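Fruit share FAQ - Burnemlow pickup
Updated 2019-01-25

When is pickup?
4 to 7 at the Kitholm side door. Not the front, front is locked after 3. Bring your own bags please, we ran out in December and haven't bought more.

What's in a share?
Whatever came in. Right now mostly apples and pears, some citrus when the Pacheco truck makes it over the pass. Small share feeds one or two people, large is for families. No swaps at the table, sorry. There's a trade box by the door, use that.

How much?
Small is $70 for the season, large is $176. Checks to Burnemlow Fruit Share. Cash ok if exact.

Can I split a share with a neighbor?
Yes. One name on the list tho. You two work out who gets what.

I missed pickup. Now what?
We hold bags till noon the next day. After that they go to the Flosier Street kitchen. No refunds for missed weeks. Two missed in a row and Leonie Rakena will email you, please answer her.

Why are the apples so small?
Small tree, dry summer. They taste the same. Better for lunch boxes if you ask me. If you want big ones for baking say so on the form and we'll try, no promises.

My pears are rock hard.
They're supposed to be. Counter, paper bag, a few days. Press near the stem, if it gives a little it's ready. Don't wait for the whole thing to go soft, by then the middle is mush.

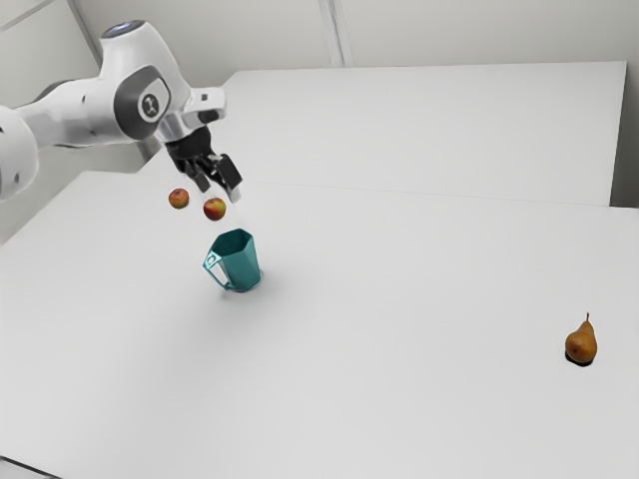
Fridge or counter?
Apples fridge, pears counter till ripe then fridge. Keep the apples away from your greens, they make lettuce go brown and spotty. Citrus does fine either way for a week, fridge if longer.

Do you spray?
Depends on the grower. Sheet is taped up at the table, ask for a copy if you want one. Wash everthing regardless.

Is there a waiting list?
Yes. We cap at 203 shares and we're full. Over 500 people asked last year so get on the list early. Large shares open up more often than small.

Who do I contact?
Kirstin Munro for payments and the list. Leonie for pickup stuff. Email is best, we dont check the phone much. Address changes go to Kirstin too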